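**Progress report to the Vevico small sites fund: Tusodar hall, ground floor store**

Reporting period: to the end of December
Prepared by: site management, Tusodar

## Position at the end of the period

The grant covers three items: clearance of the ground floor store, a cleaning regime for the hall and corridor floors, and the racking of materials at present kept on the floor. Clearance is complete apart from the timber noted below. The cleaning regime has started. Racking is behind programme by four weeks.

The store was last reorganised in 2013, when the corridor extension was finished. Stock had built up against the long wall to the point where the wall could not be inspected. In this period 141 items were removed, sold or passed to other sites. The long wall is now accessible along its length and has been repainted white. The skirting was retained and made good at two joints.

## Floor cleaning

Dry pick-up is done first with the shop vacuum, followed by the scrubber. The hall is treated on Tuesday and the corridor on the same visit if time allows. The area under the regime is 960 square metres. One full pass takes over three hours, against two and a half in the application. The difference is mostly time spent moving equipment out of the store and putting it back.

Both machines are kept at the racking end. Hose and cable storage has not been settled. The vacuum hose is long for the size of the machine and needs a wall hook of its own, and the thin cables should be coiled and hung separately.

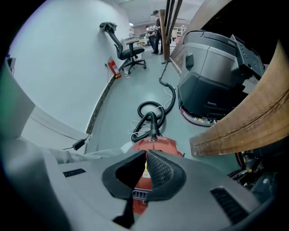 *Ground floor store: shop vacuum and hose, floor scrubber, timber and upright posts, extinguisher on the long wall.*

The floor coating is sound in the trafficked areas. Two patches near the door have worn and will be recoated when the store can be closed for a weekend. Zanetti has quoted for the work and the price is within the maintenance line.

## Timber and racking

Planks remain in the store pending racking. The supplier, Đào, delivered brackets of the wrong depth and has agreed to exchange them. Until the exchange is made, timber should be kept clear of the scrubber and of the route to the door.

## Fire safety

The extinguisher on the long wall is low for the bracket height we use elsewhere on site. It will be raised when the hose hook is fitted. A clear width of 1000 mm is to be kept in front of it and marked on the floor.

## Spending

Clearance closed slightly under budget. Cleaning consumables are on budget. The racking line is unspent except for the deposit, and we ask that the balance be carried into the next period.

## Next period

- Exchange of brackets and completion of racking
- Wall hooks for hose and cables
- Extinguisher raised, floor marking applied
- Recoating of the two worn patches
- Revised timing for the full cleaning pass, measured over four visits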